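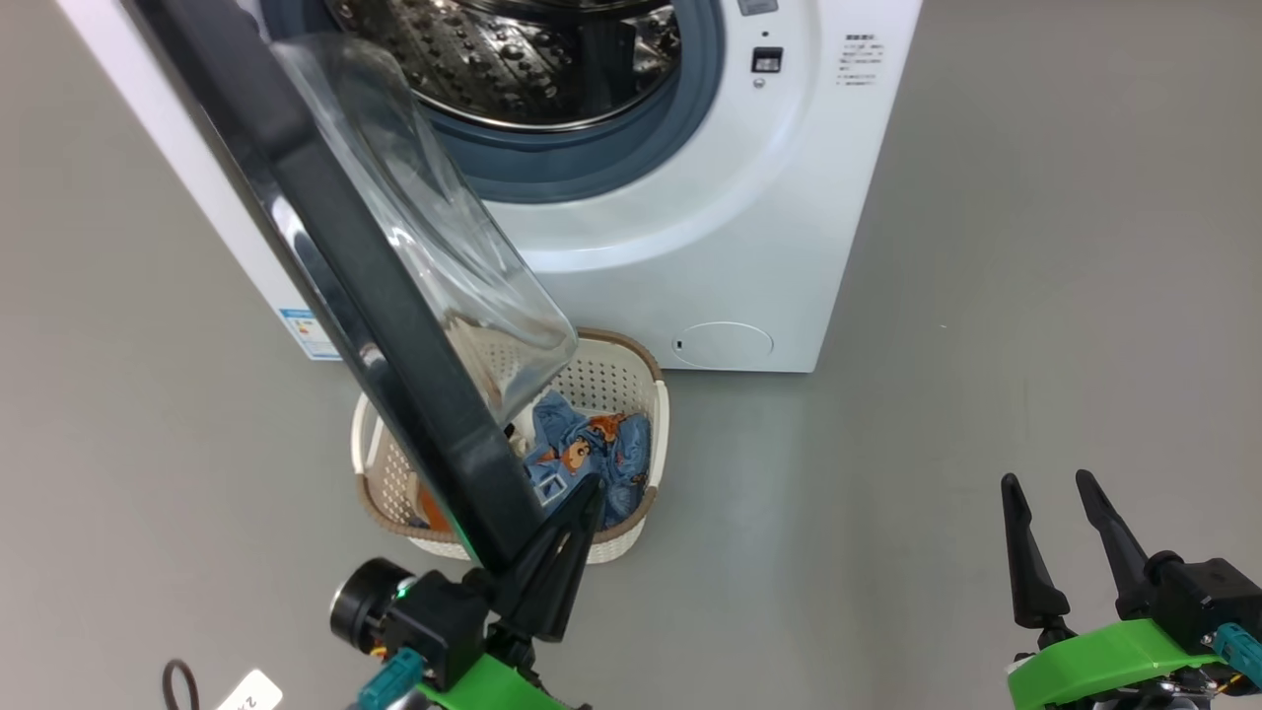
*Laundry corner, November. Door open, basket parked.*

Quick one, dinner's on. Second wash of the day and it's the blue thing with the orange cartoon characters again, which gets worn untill it could walk to the machine by itself.

Few things I've learnt since the move:

- leave the door wide open between loads, ours got a proper whiff last winter
- wipe round the rubber ring, especially the bottom fold
- the round filter cover low down on the front. Open it. Towel first!! I found 44p and a hair grip

Odair Cavalcanti asked in the comments about baskets. Mine's the cream one with the brown rim, holey sides, no idea of the make sorry. Right, potatos.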